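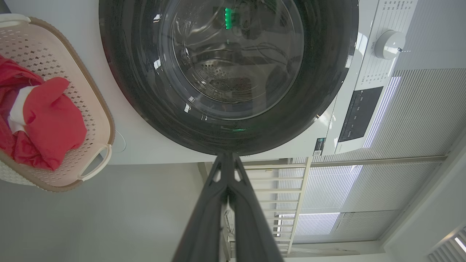
Figure 1. Front-loading washer and laundry basket, door shut. Program knob and display to the right of the door.

Unit 4: Loading a Front-Loading Washer
Household Skills course, Nivbridge Adult Learning Center
Handout revised 6/9/18

This unit covers one task, getting a basket of clothes into a front loader and started. Drying and ironing are in Unit 5. Read this before the practical and bring it with you, as there will be no spare copies in the laundry room.

4.1 Before you load

Sort by color first. Reds go on their own until they have been through several washes. A red item with a white lining or white trim is treated as red, but washed cold, and a color-catcher sheet is a good idea the first time. Check care labels on anything you don't know. If the label is missing or faded, use cold water and a short program.

Empty all pockets. Close zippers and hooks, and turn printed shirts and dark pants inside out. Shake each item loose as you go. Clothes that go into the drum in one tight bundle come out with dry detergent in the folds.

Set the basket on the floor directly in front of the machine, close enough that a dropped sock lands in it. Bend at the knees — the door on a front loader is low, and most sore backs in this course come from Unit 4.

4.2 Loading

Open the door all the way. Look inside the drum before anything goes in. Run a hand around the rubber gasket and pull back the lower fold, where coins, hairpins and small socks collect. Wipe it with a dry cloth if there is water sitting in it.

Put items in one at a time. The drum should be filled to three quarters at most, with room for your hand above the clothes. Large pieces go in first and small ones after. A single heavy item, such as a bath mat, should have a couple of towels with it so the drum can balance during the spin. 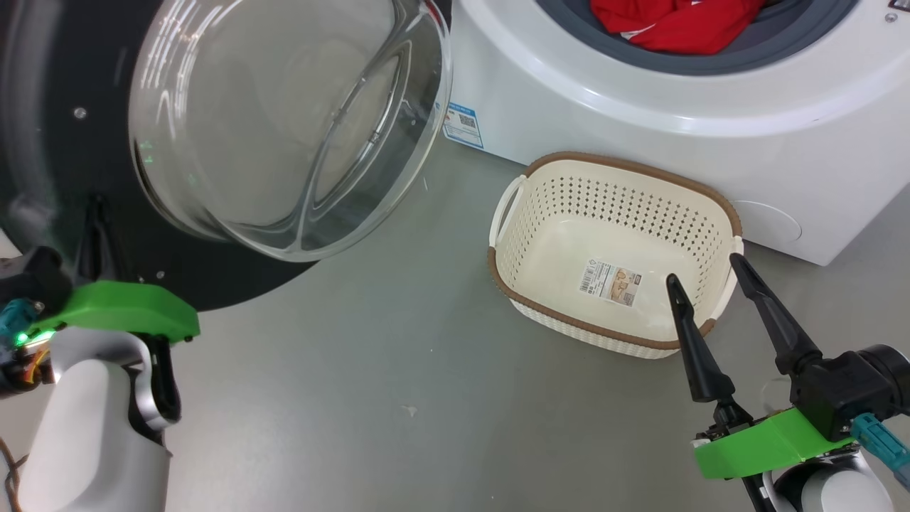 Once the basket is empty, check it too. Small things stick to the bottom or catch in the holes of the sides. Then check the gasket again for sleeves or straps hanging over the edge, push them in, and close the door until it clicks. If it won't click, open it and look for fabric at the latch. Do not lean on it.

4.3 Choosing a program

Turn the knob to the program, then change temperature or spin on the panel if you need to. Programs differ from one maker to the next, so use the table in the manual for the machine in front of you. For the practical we use:

Mixed colors: cold, normal spin
Towels and sheets: 60 minutes, warm, full spin
Delicates: cold, lowest spin, mesh bag

Measure the detergent. Too much leaves suds in the drum and a film on dark clothes. The cap on the Omon bottle we use in class has a line inside it; fill to the line for a full load and to half for a small one.

4.4 After the cycle

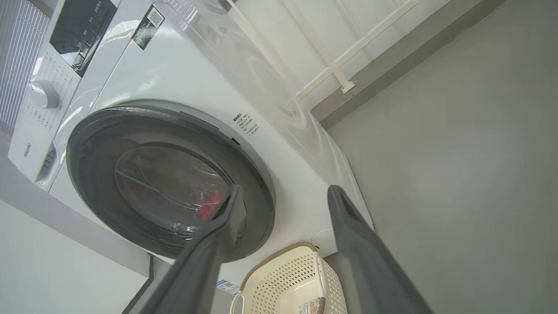
Figure 2. Basket on the floor in front of the machine, red fabric visible through the door glass.

Wait for the lock to release. Take clothes out soon after the cycle ends, wipe the gasket, and leave the door ajar so the drum can air out. Wipe the basket if wet clothes have been in it.

Practical: Room 105. Each person loads and starts one wash. Bring 9 items of your own clothing, already sorted.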